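Julovside cell

The Julovside cell is a framed tabletop workstation used with paired hand-held grippers. An operator stands at the open side, holds one gripper in each hand and carries out short handling tasks on a covered table while the motion of both tools is logged. The cell has no arm of its own. Recordings made in it are later replayed on a two-arm robot at the Toledo site, and most of its upkeep is aimed at keeping the two places in agreement.

The name covers the frame, the table, the work surface, the grippers and their cabling. The logging computer and its software, called Sorkent, are treated as a separate system with its own maintenance sheet.

Construction

The frame is built from metal members around the table. Aluminum rails run along the left and right sides near the floor, and dark posts with angled braces rise at the back corners. A crossbar ties the posts together. Hazard tape marks the frame near both back corners of the work surface, where sleeves and cables are most likely to catch.

The table has a light wooden edge and is covered by a white foam board. The board serves as a plain background and as a soft landing for dropped parts. It is a consumable item. It is turned over when the upper face is dented and replaced when both faces are marked, and a new board must be left flat overnight before use. A bowed board shifts the height of every object placed on it, and recordings made on one are usually rejected at Toledo.

Grippers

Each gripper is a black hand tool with two fingers. A metal plate is fixed on top as a mounting and reference surface. The plates must not be used as a handle or a rest. A plate that has been knocked out of line gives a constant offset in the logged position, which is hard to tell apart from an operator's habit of holding the tool at a slant.

The fingers are checked before each session for full opening, even closing and play at the pivot. Play is tested by closing the fingers on a steel gauge and twisting lightly. If the gauge turns in the fingers, the pads are cleaned and the test is repeated. If it turns again, the pads are changed as a pair. A gripper with one new pad and one old pad closes off center.

Cables leave the tools at the back and are led away to the sides, one to the left and one to the right. They are kept slack enough for the operator to reach the far edge of the board. A cable that is too short pulls on the wrist late in a reach, and the pull shows in the log as a slow drift. A cable that is too long can settle on the board and drag objects. Slack is set for the tallest operator on the roster and is not readjusted between people. 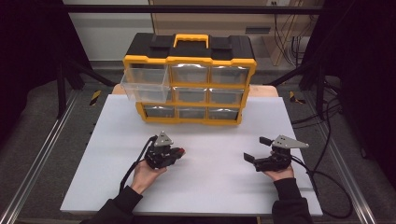 Ailsa Ritchie
Cell maintenance technician, Julovside

Test objects

Objects are chosen to exercise one kind of motion at a time. A common one is a small-parts storage organizer with clear drawers and a carrying handle on top, placed at the back center of the board. Drawer pulling calls for a straight path and a light grip, and a misaligned plate tends to appear first in this task. The drawers are left empty so that their weight stays the same from one run to the next.

The organizer is not fastened down. If it slides when a drawer is pulled, the base is wiped and the foam checked for dust. Tape under the base was tried and dropped, as it tore the surface of the board and left a ridge. Drawers that bind are taken out and their runners brushed clean. Oil is not used, because it reaches the finger pads.

Daily setup

The standard order of work is as follows.

Switch on the lights and let the logging computer finish its startup.
Wipe the board and check that it lies flat at all corners.
Inspect both cables from plug to gripper, bending each by hand near the strain relief.
Check the fingers with the gauge.
Check the plate screws with the torque driver. Do not tighten a screw that has already reached its setting.
Place both grippers in the zero fixture and start the zero routine in Sorkent.
Remove the fixture, place the test object and record 6 trial runs.

The trial runs are compared with the stored reference. A cell passes if the two tools agree with the reference within 4 millimeters over the whole board. A failed check is repeated once after the grippers are zeroed again. A second failure takes the cell out of service until the plates have been removed and refitted.

Periodic maintenance

Every 14 days the frame joints are checked with a wrench, starting at the back posts and working forward. The braces carry little load but loosen first. Hazard tape is renewed when an edge lifts. The carpet around the rails is vacuumed with the gripper cables unplugged and hung clear of the floor.

Cables are replaced after 77 sessions regardless of condition. The interval was set by Wagner Meireles, who ran the cell in its first year, after several intermittent faults were traced to conductors broken inside sound jackets. Old cables are cut before disposal so that they do not return to the spares drawer.

Known faults

The most frequent fault is loss of signal from one gripper when the wrist is turned fully inward. The plug is reseated first, then the cable is exchanged with that of the other gripper. If the fault moves with the cable, the cable is scrapped. If it stays with the gripper, the internal connector is inspected, which requires removing the plate and repeating the full zero routine.

A second fault is sticking of the fingers near the closed position. It is normally caused by foam crumbs in the pivot and is cleared with a dry brush. Compressed air drives the crumbs further in and should not be used.

Spare pads and plates are ordered through Didach. The two sides use the same pads, but the plates are matched to their grippers and are not interchangeable.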